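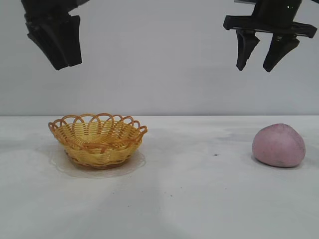
Small wicker basket, pink lump, white table.

Dough, Clay and the Basket It Should Never Go Into
by Ross Gillies
Filed under: Playroom, Stains, Things I Have Scraped
785 readers found this useful

Every house with a child in it eventually owns a pink lump. It may have started out as two or three colors, but pink wins. At some point a helpful adult looks for a place to put the lump, sees a nice little basket, and drops it straight in. I have been that adult. I then spent an evening with a toothpick and a radio play, and I missed most of the radio play.

Baskets and soft dough can share a shelf. They just need something between them.

Keeping the two apart

The simplest liner is a jar with a lid. Put the dough in the jar and the jar in the basket. If you want something lower, an old margarine tub does the job, and you can stop apologizing for the drawer full of them.

Cloth liners look lovely in photographs. Dough goes through a cotton weave like a cat through a half-open door, and then you have a cloth to clean as well as a basket. If you must use cloth, put the dough in a zip bag first and squeeze the air out. The bag also keeps it soft, so you get two jobs out of one bag.

Don't line a wicker basket with plastic wrap. It slides about, it bunches up, and the dough finds the gap by morning.

Getting it out of the weave

If it's too late for all that, put down the wet cloth. Water turns homemade dough into paste, and paste goes places dough can't.

Let it dry first. Leave the basket somewhere airy overnight, away from a radiator, and go to bed. Next day, turn it upside down over newspaper and tap the bottom with a wooden spoon. A good part of it will drop out. Work the rest loose with a toothpick, following the strands and never prying across them. Finish with a dry toothbrush (retire it afterward, and tell the household you've retired it).

Oil-based modeling clay never dries, so waiting for it is a hobby and you'll get nowhere. Put the basket in a big bag and the bag in the freezer for an hour or so. The clay gets stiff and comes away in bits. Take the basket out and let it come back to room temperature before you bend or poke anything. Cold wicker cracks.

Not sure which kind you've got? Pinch off a crumb and leave it on a saucer until tomorrow. If it has a crust, it's the drying kind. If it looks just as smug as it did yesterday, it's oil.

Any pink that stays behind on pale wicker will usually lift with a barely damp cloth and one drop of dish soap. Wring the cloth until you think it's done, then wring it again. If the pink still won't leave, turn that side to the wall.

Tabletops

White tables and pink dough are a bold pairing, and people keep making it. Put down a vinyl placemat or a baking sheet with a rim. The rim matters more than you'd think, mostly to your carpet.

Scrape with the edge of an old loyalty card. I use my Masasen garden center one, which has never once saved me any money and has finally found work. Hold it low and push away from you. Metal scrapers are faster and leave you a souvenir.

For a colored shadow on a white surface, make a paste of baking soda and a little water, leave it on for a few minutes, and wipe without bearing down. Try it in a corner first. Skip it altogether on anything glossy you're fond of.

Carpet

Let it dry, break it up with the back of a spoon, vacuum, repeat. Don't rub. Everyone rubs. For oil clay, hold a bag of frozen peas on the spot until it firms up, then pick. The peas should go back in the freezer promptly or become dinner.

A batch of your own

Store-bought is fine, but a homemade lump costs pennies and you can make it at ten at night, when you remember that you promised.

270 grams plain flour
Half that weight of fine salt
2 tablespoons cream of tartar
2 tablespoons cooking oil
Food coloring, less than you think
A mug and a half of water

Stir everything together cold, in a pan you don't love. Cook over low heat and keep stirring until it pulls off the sides and forms one heavy ball. Your arm will have opinions. Tip it onto the counter, wait until it's cool enough to handle, and knead until smooth. Sticky dough wants another spoonful of flour. Crumbly dough wants wet hands.

It keeps for up to 4 weeks in a sealed tub. Throw it out sooner if it smells odd or grows anything. Keep it well away from the dog, too. That much salt can make a dog seriously ill, and dogs don't read labels.

Bringing a dry lump back

A lump with a crust can be saved. Poke it all over with a fork, wrap it in a damp paper towel, seal it in a bag and forget about it until the next day. Then knead. It'll be slimy for the first minute. Carry on past that. If it's hard right through, call it a sculpture and give it to a grandparent.

Looking after the basket

Dust it with a dry paintbrush. I bought a soft one for the purpose in March and have used it twice, so take the advice and leave the example.

Wicker that lives near a heater goes brittle. Mist it lightly with plain water now and then and let it dry in the open. If a strand pops out, dampen it, tuck the end back under its neighbor, and clip a clothespin over it while it dries. A loose end too short to tuck can be snipped at an angle, flush with the weave, before it finds a sweater.

Don't carry a full basket by the rim. Get a hand under it.

From the mailbox

Several of you wrote in after the crayon page to ask whether a hair dryer will get dough out of wicker. It'll bake it in. Put the hair dryer down.

One reader wants to know if glitter dough comes out the same way. The dough does. The glitter is a member of your family now.

Next up: candle wax on the good tablecloth, with a short section on candle wax in the hair of the person leaning over the good tablecloth. Send in your own methods, preferably ones you've tried.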